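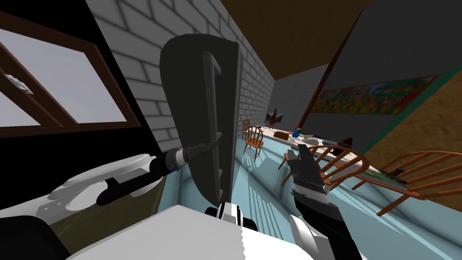
Meinrad Fankhauser would not pay for it. A robot that has only met a rendered dining room, he says, has met no dining room at all.

Koller, the firm behind Tandemen, sells a simulated home for training two-armed robots. The July price list offers up to 2,000 practice runs a month. How many carry over to a real kitchen in Itutberg, it doesn't say.
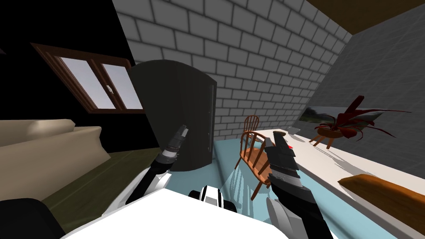 What the license covers

You get the brick-walled room, the white table and the spindle-backed chairs. Support costs extra. I asked for failure rates and got a brochure.
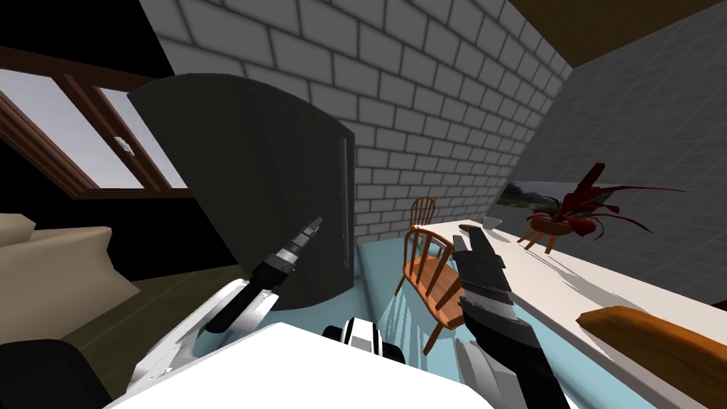
Simulation view: Koller/Tandemen

The shadows are nice. I'd still want a month's trial before signing.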